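I took the Sunday shift at Skutberg because it paid double and came with the good coffee. My job was to sit on a stool and watch vegetables.

The question we were supposed to answer sounded like something you'd ask a five-year-old. If you show a robot how to put one thing in an oven, does it know how to put in a different thing? Kismont said yes. Abou Jaoude said no, and had bet lunch on it. We'd recorded 3,528 tries by then, all of them with the same round dark thing that I called the onion and everyone else called the plum.

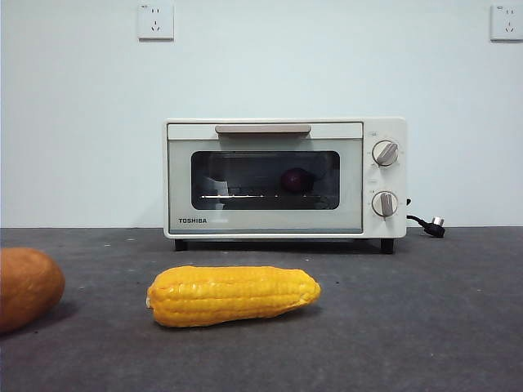
So the method was simple (my kind of method!). Leave the onion alone, swap in something long, write down what happens. I had a clipboard with two columns, "went in" and "didn't," and I'd drawn a little sad face over the second one to keep myself company.

The first 7 runs were all sad faces. The arm would come down, think about it, and close on plain air right where an onion would have been round. I started talking to it around run four. "Skinnier," I told it. "It's skinnier than you think."

Then, on run eight, it slowed way down. I put my coffee on the floor without looking. It went for the fat end of the eggplant and held on, and I stopped breathing like I was the one who might drop it. 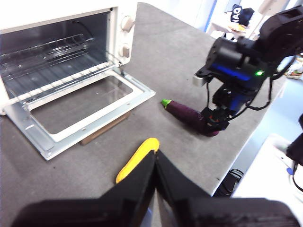
*Run eight, with the door down and the eggplant in the gripper.*

I wrote "went in" before I had any right to — in pen, too — and then I sat there on my stool, leaning left, the way you lean when somebody else is parking your car. Abou Jaoude owed Kismont a lunch, or was going to in a second or two. I kept leaning.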